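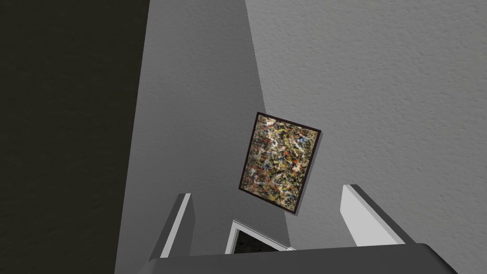

Hala Sqalli says the first thing she wants from a gripper is that it open to the same width every time she asks it to. Force comes second, and speed a long way after that.

She has spent most of this year comparing two-finger grippers in simulation, using a house model with furnished rooms, doorways and pictures on the walls. The simulated arm carries a camera mounted behind the fingers, so each run is recorded from the gripper's side of things. Three designs are in the comparison: the Odenov, the Flosel and the Arai. All three are run from the same controller, Arnar, with the same settings wherever the settings allow it.

"People send me a spec sheet and ask which one is best," she said. "I can't answer that from a spec sheet. I can tell you which one dropped the mug."

3 shares

The test set is small. There are six tasks, among them lifting a mug, pulling a drawer, turning a door handle and picking a book off a shelf. Each gripper gets 100 tries at each task, with the starting position changed a little every time. Tries where the simulator itself fails are thrown out and run again. Counting the early rounds, which used an older house model, she has 2,611 usable runs on file.

The Flosel did best on the mug and worst on the drawer. Its fingers are long and they flex under load, and on a narrow pull they slid off. Sqalli at first blamed the controller and spent two weeks changing gains in Arnar before she tried shorter fingers. The drawer results improved the same afternoon.

"I should have tried the fingers first. It's a ten minute change in the model file. I had it in my head that it was a control problem and I kept looking there."

The Arai was steady on everything except the book. It needs more room to open than the others, and on a full shelf it often knocked the next book over. In the final round it completed the book task 56 times. She counts a try as failed if anything falls that wasn't meant to move, and she knows some groups are less strict. The Odenov landed between the other two on most tasks. She would pick it for a first project - the model loads cleanly and the joint limits match the manual.

Cameras turned out to matter more than she had planned for. With the camera close behind the palm, the view of the fingertips is good but the view of everything else depends on where the wrist is pointing. When the arm tips back, the picture can be all wall and ceiling. A policy trained only on that view tends to lose the object and drift.

She tried adding a second camera at the shoulder. It helped on the drawer and the door handle, where the arm needs to know where it is in the room, and made little difference on the mug.

"I don't have a rule for it. If your task stays in one place on a table, one camera is probably fine. If the arm has to search, give it another view."

Asked how far the results would carry over to real hardware, she was careful. Contact is the weak part. Rubber pads in the simulator grip better than they should, and a friction value that looks right for the mug is wrong for the book. She expects the order of the three grippers to hold on the drawer and has no opinion yet on the rest.

A real arm is due in September. She plans to repeat the drawer task on it before anything else, with both finger lengths and both cameras - the same starting positions, read from the same file.

"If the short fingers don't help there, I'll have to go back through all of it," she said.

4 comments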